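Counting the misses: how one bench group scores its two-arm robot

Most papers on robot handling report a success rate. The manipulation group at Maltard has spent the past year arguing that the rate is a poor guide unless the failures behind it are sorted by the same rules every time. Its method, called Gremidow, is a scoring scheme for tabletop tasks done with two arms. We spoke to the group's lead engineer, who asked to be quoted by role only.
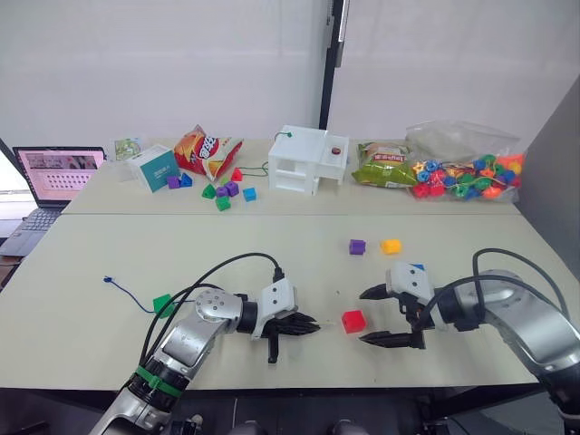

Words by the Mumura editorial desk
Published 17/08/2026

The idea began with a disagreement over a spreadsheet. Two people in the group had scored the same set of trials and come back with different totals. "We were both careful and we were both right by our own rules," the engineer says. "One of us counted a cube as placed if it ended up touching the target area. The other wanted it to stay there after the gripper let go. We had never written that down."

Gremidow splits each trial into stages: approach, contact, closure, lift, transfer and release. A trial is given the label of the first stage that goes wrong, and anything after that stage is ignored. If the arm knocks a cube on the way in and then picks it up cleanly, the trial is still marked as an approach fault. The engineer accepts that this is strict. "People dislike it at first. They say the robot recovered, so where is the harm? My answer is that recovery is scored in a separate column. If you mix the two, you can't tell whether a change to the controller made the first attempt better or the second."

The reported study covers 912 trials across 21 tasks. Plain coloured cubes make up much of the work, as their size is known and a placing error is easy to measure. Other items are chosen for being awkward. Snack bags crease and change shape between trials, and string has no fixed shape to begin with. Every layout is set by hand from a written sheet, and the other objects stay on the tables while a task is run.

"A clear table flatters the system," the engineer says. "Our early numbers came from a clear table. When we put the clutter back, contact faults went up and closure faults hardly moved. That told us the fingers were fine and the planning of the path was not."

Thin objects form a group of their own. A cube gives the jaws two flat faces to close on. A slender stick gives them very little, and a small error in the angle of the wrist can turn it within the grip. The scheme therefore records the angle of the stick at closure and again at the end of the lift. The difference between the two is logged as slip, whether or not the stick is dropped.

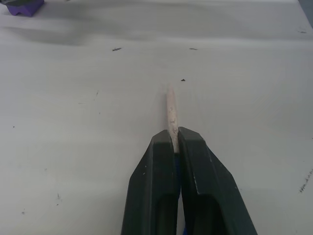 The gripper holding a slender stick between its fingertips, seen from the wrist camera.

The wrist view does most of the work at this point. The head view is used for approach and transfer, where the position of both arms matters, but from that distance the engineer does not trust it to judge a grip. "You can look at a head image and swear the thing is held. Then you open the wrist image for the same moment and there is a gap." Scorers are told to use the wrist view for contact and closure in all cases, even when the head view looks clear.

To test agreement, 64 trials were scored twice by 2 people working apart. They gave the same first-fault label in all but a few, and each mismatch lay on the border between contact and closure. The wording of that rule was changed in May. Contact now ends when both fingers touch the object, where the earlier text said "when the grip begins". The trials affected were scored again under the new text.

The group does not claim that the scheme makes results from different laboratories comparable. Lighting, finger wear and the finish of the table all affect the outcome, and none of them is controlled for. A second site, Meng, has started using the score sheets with its own arms, but its trials are not part of the reported figures.

Asked what the method has cost, the engineer mentions time. Scoring a trial in full takes longer than running it, and an attempt to have software assign the labels has so far been set aside. It was reliable on release faults and poor on approach faults, where a light brush against a neighbouring object was often missed.

"We may come back to it for release only," the engineer says. "For the rest, someone has to sit down and watch."

The score sheets and the current wording of the stage rules can be had from the Maltard group on request. Trials with string are still being scored and will be reported separately.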